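Jan 28, 2025

Palesa Ntuli has kept the accounts for the Wemine choir for six years, and she would like people to stop calling it a small choir.

"We have 200 people on the list," she says. "They don't all come. In September they all come, and then it thins out."

The choir started in the hall on Sithole Road, paying by the hour. When the rent went up it moved twice in one winter, once to a school and once to a room above a carpet shop, where the singers had to stop at eight because of the flat next door. Ntuli joined as an alto during the carpet shop period.

She took on the books when the last person moved to Jiltach. They came to her in a shoebox, with a bank balance of 711 pounds and no list of who had paid. "I rang people up," she says. "I asked them what they thought they owed. Most of them said more than I expected."

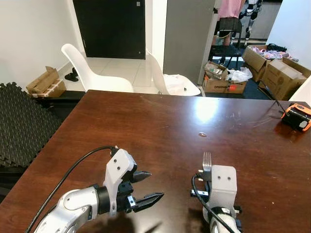

*A dark wooden table with a glossy finish.*

Her main change was to the fees. Members used to pay for the whole year at once, and those who couldn't manage it left without saying why. Now they pay by the term, and there is a lower rate that you can ask for by ticking a box. You don't have to explain yourself. She says the choir takes in more this way than it did before.

The biggest cost is still the summer concert. Last year's came to 1420 pounds, including 600 for the hire of the church and the piano tuning. The music was extra. They sang a long piece called Grostivero, which she did not enjoy.

"Too many pages of humming for the altos," she says. "The audience liked it. My sister liked it. I'd be happy not to do it again."

I asked whether she would carry on with the accounts. She said she would do another year, then hand over a proper folder and go back to just singing. She has already written the labels.

New members can join at the start of any term. There is no audition, and you don't need to read music, although Ntuli says it helps with the rests.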